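Safe Practice Rules for Kitchen Arms: Progress Report, December

We're very happy with where the Galang rulebook stands! Both sites, Villenau and Mirnutitz, now work from the same 14 rules, and the operators have started suggesting wording of their own. The cable rule got the most rewriting. It now asks for cables to be clipped along the arm and checked at the wrist before every session.

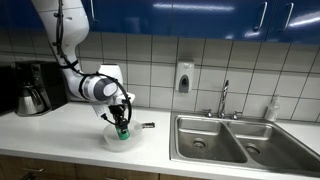

Gripper over a plastic bowl on the counter, cables strapped near the elbow.

We logged 2,029 runs this period, 887 of them at Mirnutitz, and every log sheet names the rule version in force. Two rules are still open: how close a person may stand during a pick, and who signs off a restart after a stop. Jokgate has sent comments on the first and we like most of them. The restart draft goes to both sites in January, and we'd love your notes on it before then.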